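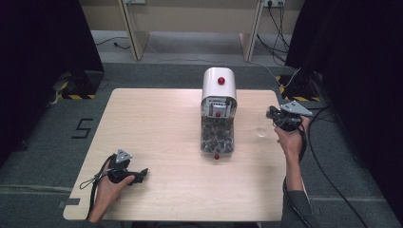 Chornovol Rugby Club – Kit Room Tips

Muddy jersey season is back and we love it! Get the shirts into cold water the minute you're home – hot water sets the mud and you'll be scrubbing until the next kickoff. Knock off the dry lumps first, turn everything inside out and soak it for 35 minutes with a squirt of dish soap. Grass stains want white vinegar, dabbed on and left while you make a cup of tea (works a treat on collars, too!).

Boots next. Pull the insoles, stuff the toes with newspaper and swap it after an hour. Keep them well away from the radiator or the glue goes. An old toothbrush is brilliant around the studs.

Mouthguards get cool water and a soft brush, then back in a vented case. See you on the touchline!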